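Hestov finger service kit for two-finger grippers

Reviewed 3 Dec 2024

Price paid: $193 from Soliman, plus freight to Drunddale

We run a bench cell at Drunddale that picks small, light, awkward things off a white table and puts them in a bin. The arm is black, the gripper is a two-finger parallel type with jointed fingers, and there is a round camera on the wrist. It is not a hard life for a gripper. Nothing it lifts weighs much. But it opens and closes all day, and linkages wear whether the load is heavy or not.

By June the fingers had developed some side play. You could feel it by hand with the power off, and you could see it in the pick results, where small soft items were being pinched off centre. I had been fixing this with loose screws from the parts drawer and a set of hex keys that had seen better days. The Hestov kit was meant to replace that arrangement. I have been using it for 7 months of regular servicing if you include the trial we had at the Closholm site before buying our own.

What you get

The kit comes in a flat hard case with foam cut-outs. Inside are a preset torque driver with bits, replacement screws and pins in labelled tubes, a set of finger pads, a small tube of thread locker, a soft brush, a brass drift for pushing pins out, and a gauge block for checking that the fingers close square. There is a printed card in the lid with the order of work. It is sold for a few common gripper sizes, so check yours before ordering. Soliman's listing was not very clear on this and I had to phone them.

The foam is good. Everything has one spot, and you can tell straight away if something has been left on the bench. The labels on the tubes are less good. They are paper, and mine had started to lift at the corners by the end of winter. I went over them with clear tape.

Setting up for the job

I do the work on the cell table with the gripper still on the arm. The card in the lid says to take it off, and for a full strip I would, but for pads, screws and a check of the pins it is quicker to leave it mounted. Drive the arm to a low pose with the fingers pointing away from you, open them wide, then isolate the power. Make sure the arm holds its position with the brakes on before you put a hand near it. Ours does. I have worked on one at Closholm that sagged a little, and that one got a block under the forearm.

Put a tray under the wrist. The screws are small and they bounce. A coloured tray is easier to find them in than a pale one, and a raised rim stops them rolling.
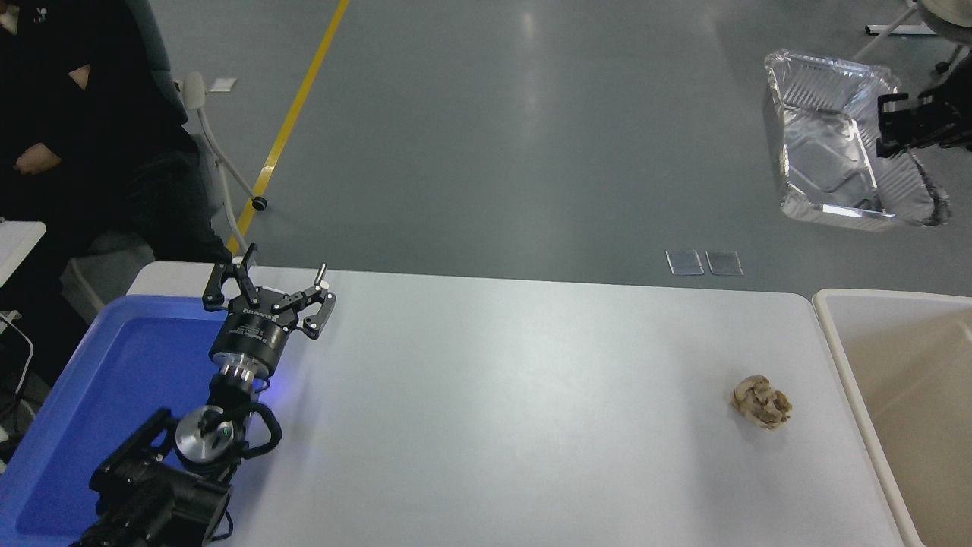
Once the screws are out of one linkage, clean the plates before anything else. Fibres and grit get in behind them and feel the same as wear. The brush in the kit is the right stiffness for this and I would buy more of them if Hestov sold them separately. On our gripper a good part of the side play went away with cleaning alone, which was a bit embarrassing given how long I had been tightening things to get rid of it.

Do one finger at a time. If you take both down together you can mix up the plates, and they wear in as a set. The card does mention this, but it is in small type at the bottom and should be at the top.

The torque driver

This is what you are paying for. It clicks over at one fixed setting suited to the linkage screws, and there is no dial to knock out of place. With a hex key I was either leaving screws too loose or nipping them up until the joint dragged. With the driver every joint feels the same. The handle is a decent size and has a free-spinning cap, so you can keep light pressure on it with your palm.

The bits are the weak point. One of the two smallest rounded over on a screw that had been glued in by a previous owner of the problem (me). I warmed the next stubborn one with a soldering iron and it came out without damage. Hestov sells replacement bits but only as a full set.

Do not use the driver on the camera mount screws. Its setting is too high for them. I found this out at Closholm with a cracked washer, nothing worse, and there is no warning on the card. If the kit is ever revised I would like to see one added, as plenty of arms now carry a camera right beside the gripper.

Pins and pads

The replacement pins are well made and a snug fit. The brass drift does its job and has not marked anything. Pushing a pin out with the gripper mounted is awkward on the side nearest the wrist, where the cable loops out and gets in the way. I tie the cable back with a strip of soft tape and take it off again afterwards. Forgetting to take it off is easy, and the first wrist rotation will remind you, so I now write it on the job sheet.

The pads are the part I was least happy with. They are a touch harder than the ones we had been using. On boxes and plastic parts there is no difference. On crumpled paper and similar lumpy items they slipped more in the first week. They improved after I wiped them down with alcohol and gave them a very light scuff with fine paper. I would not do this on a gripper handling anything delicate or finished. If your work is mostly soft goods, you might keep your present pads and use the rest of the kit.

Checking the result

After the fingers are back together I cycle them slowly by hand, then with power at the lowest speed, then close them on the gauge block. If light shows along one side of the block, a joint is not seated. Take it apart again. It has never been worth hoping that it will settle.

The last check is with a real item on the open table. I use something small and irregular with nothing else near it, set well away from the bin, so that if the pick goes wrong I know it is the fingers and not the clutter. A smooth block will hide a lot of faults. Something wadded up and uneven will find them. 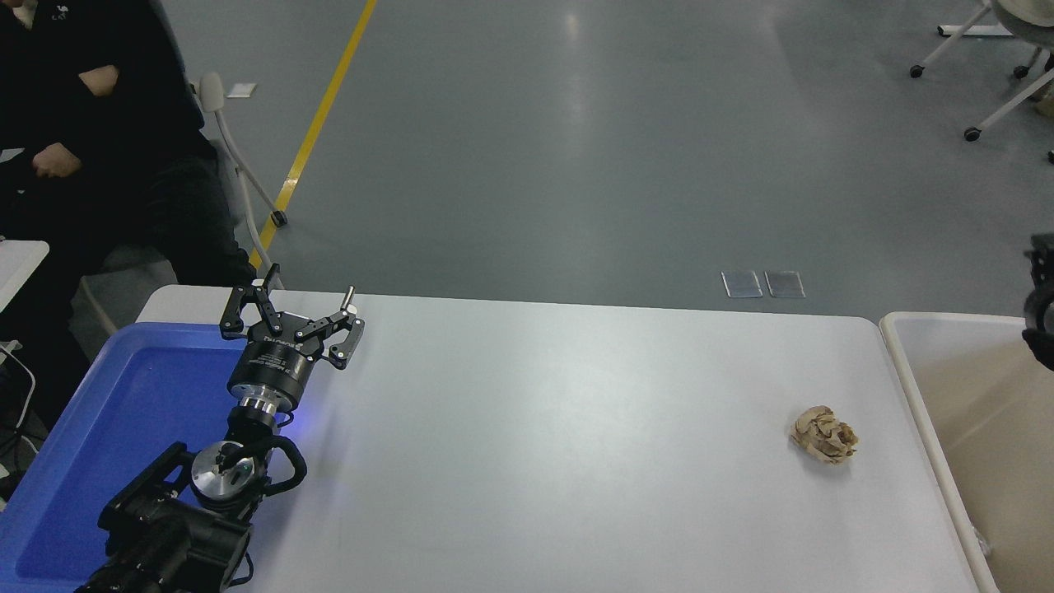
I repeat the pick with the item turned a different way each time, and I watch where the fingers first touch. If one finger always arrives early, go back to the joints on that side before touching any offsets in the program. Changing the offset will make the test pass and leave the fault where it is. We had a cell at Closholm run that way for a good while, and when the fingers were finally serviced all the positions had to be taught again.

A pad swap and screw check now takes me 20 minutes, including the test picks. A full clean with pins is most of a morning the first time you do it and a good deal less after that.

Storage and spares

The case fits under the bench with room to spare. The thread locker tube is small and had gone thick when I opened it for the second time, so put the cap on properly and keep it somewhere cool. Any low-strength locker from a hardware shop will do as a replacement. The screws are a standard size, but the pins are not something you will find locally. I ordered extra pins through Soliman and they took a fortnight to reach Drunddale.

Would I buy it again

Yes, for the driver, the pins and the gauge block. The price is fair if you have more than one gripper to look after, and a bit steep for a single cell that only sees light use. If you already own a good low-range torque driver, ask Soliman whether they will sell the pins and block without the case. They did that for Closholm when I asked, though it is not on their website.

Good: torque driver, fit of the pins, case layout, brush
Not so good: hard pads, paper labels, small bits, no warning about camera screws

I will add a note on the softer pads if Hestov brings them out.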